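Progress report: Clumach craft supply catalog
Prepared by Elias Darwish for the Pornton office
4th February

Work on the product pages carried on through the period as planned. The old catalog had 107 listings in the brushes, applicators and finishing tools section. Of those, 66 have now been rewritten, checked against stock and put live. The rest are drafted or waiting on a sample from the supplier.

Most of the time went into sponge daubers and glue spreaders. The old pages gave the head size in inches on some items and in millimeters on others, and a few gave no size at all. All finished pages now use inches first. Handle length has its own line. Where an item is sold in a pack, the pack count is in the title and again in the first line of the text, as agreed with Savenville.

Refill heads were a problem. Customers were ordering refills for the Pryor handle that only fit the older style, and the returns desk asked us to fix it. Each refill page now says which handle it fits and which it does not. We also split the mixed refill listing into two, one for round heads and one for wedge heads. Old links to the mixed listing go to the round page for now.

Stencil brushes are done except for the largest size. The sample we were sent did not match the item code on the box, so that page stays hidden until the right one comes in. Ink blenders have not been started.

Spending is inside the budget. The line for outside photography has not been touched, and I would like to move part of it to proofreading. The drafts are being checked by the same people who write them and small errors are getting through. Two pages went live with the wrong item code and were corrected the same day. 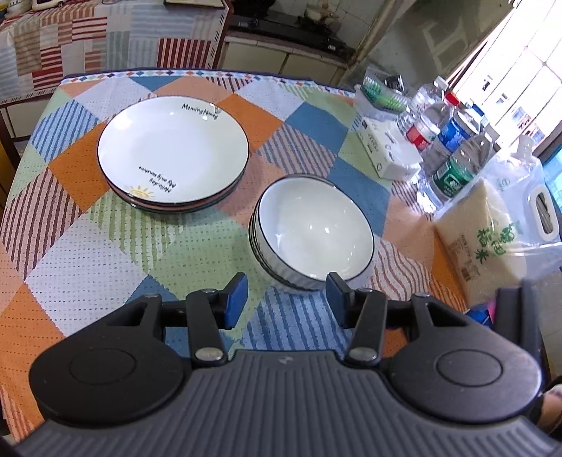 The search filters are behind. Color and head shape work, but pack size still sorts as text, so a pack of 100 shows up before a pack of 25. Savenville has the ticket and says it needs a change to the database field. I have asked for a date and do not have one yet.

Next period: finish the remaining drafts, start ink blenders, and send the full list of item codes to the warehouse for a check. The aim is still to have the whole section live by the end of May. I need a decision on the proofreading money before the ink blender pages are written.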